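Home Lists Archive By thread By date Log in

Search the archive Go All lists

[gripper-users] Re: Stondari hand-held kit, worth the money for a small group?

From: Farhad Esfahani
Date: Tuesday, April 25, 2023

On the list, Niden asked:

> We are a small automation shop and have been quoted for the Stondari
> hand-held gripper kit, the one with the camera on the tool. The sales
> page from Vundport is thin. Before I sign anything I would like to hear
> from someone who has used it for more than a demo.
>
> Specifically:
> - how long before a new person can record usable demonstrations
> - what breaks
> - whether the software that comes with it is any good
> - whether the support plan is worth paying for
>
> We would mostly be recording desk-height pick and place, plus some
> drawer opening. Two people, one kit to start. We already have an arm.
>
> Niden

We have had three of these kits since January. We bought them through Vundport like everyone else and paid the list price. I have no connection to either company. The answers below follow your order.

Getting started. The hardware is assembled when it arrives apart from the fingertips, which go on with two screws each. Charging and pairing took us most of a morning, mainly because the printed guide covers an older version of the software. Use the PDF from the support page instead. After that, a new person needs a day of practice. The motions are easy to learn. What takes time is slowing down, and remembering that the camera looks out from your hand and not from your eyes. People hold the tool at a comfortable angle for the wrist and then find that the object was out of view for half the recording.

I have one new operator who reached a steady rate on her second day. Another took a week, and his early recordings mostly had to be thrown out because he closed the fingers too fast. The software does not warn you about this. We now make everybody play back their first few recordings before they do any more.

The camera is very wide. This is good for tracking, since it always has plenty of the room to hold on to, but you should know how much it picks up. I am putting one still in this message so you can judge the field of view for yourself. Both fingertips are in it, and so is much of the office.
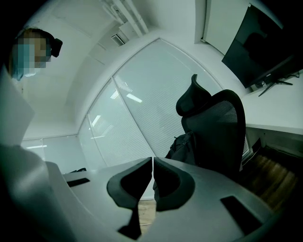 View from the tool camera, fingertips nearly closed.

You can see how much ceiling and window you get along with the work area. If your customers are particular about what is on their walls or screens, plan for that before you record on their site. Faces should be blurred before any file leaves the building. The Stondari software does not do blurring, so you need your own step for it. Ours is a short script that runs overnight.

Window blinds deserve a mention too. Long rows of identical slats can confuse the tracking when they fill much of the view and there is little else with detail. We had the most lost tracks when working right up against a window with the tool pointed at it. Turning the work area sideways fixed most of them. Plain white desks are also poor for tracking when you are close in. A printed mat helps.

What breaks. In order of how often:

1. Fingertip pads. The soft black surface wears at the inner edge and then starts to peel. We change them after every 576 recordings, a number we reached by counting up when the first set failed and then being careful. The spare pads are cheap but they come from the factory in Amini and shipping is slow. Order extra with the kit.

2. The trigger spring. Two of our three have been replaced. The tool still works with a weak spring but the fingers do not open all the way, and you may not notice until you review the data.

3. The cable strain relief. We put heat shrink over it on the first day and have had no trouble. A friend's lab did not and lost a cable in a month.

The body itself has held up well. Ours have been dropped onto a hard floor more than once and only have scuffs.

Software. The recorder is fine. It starts quickly, it names files in a sensible way, and it has not lost a session. The review tool is slow. Opening a folder with 126 recordings takes long enough that we go and do something else. Export works, but the time stamps for the finger width and the video come out with different zero points, and you have to line them up yourself. I reported this in January and was told it was on the list. The last update did not fix it.

Check the export against your own arm before you commit. Ours needed a small change to the finger width values because our gripper opens wider than theirs. It was an afternoon of work. If your arm has a parallel gripper of close to the same travel you may not need to do anything.

Support plan. We paid for the first year and I would not renew. The people are polite and they answer within two days, but most of the answers were already in the PDF. The plan does include one free repair per unit, and if you do not want to change a spring yourself that might be enough to tip it. The repair means sending the tool away, so with a single kit you would be stopped until it came back.

To give you an idea of volume, we have 3,161 recordings that passed review, nearly all at desk height. Our drawer data is weaker. The tips are wide, and on small handles they tend to slide off to one side. Stondari sells a narrow tip as an option. We have not tried it, and I would be glad to hear from anyone on the list who has.

For two people doing desk work I think one kit is reasonable, with these additions to the order: two extra sets of pads, a spare spring, and a second battery. Skip the carrying case. The foam is cut for the old body and the tool does not sit flat in it.

One more question to put to Vundport before you sign: ask which software version ships with the unit. If it is the older one, have them confirm in writing that the upgrade is included. Ours was, but we had to ask twice.

I can send you the pad change notes and the script that lines up the time stamps. Write to me off list and tell me which arm you have.

Farhad

Previous message | Next message | Reply to list

Contact the list owner | Posts are copyright of their authors | Back to top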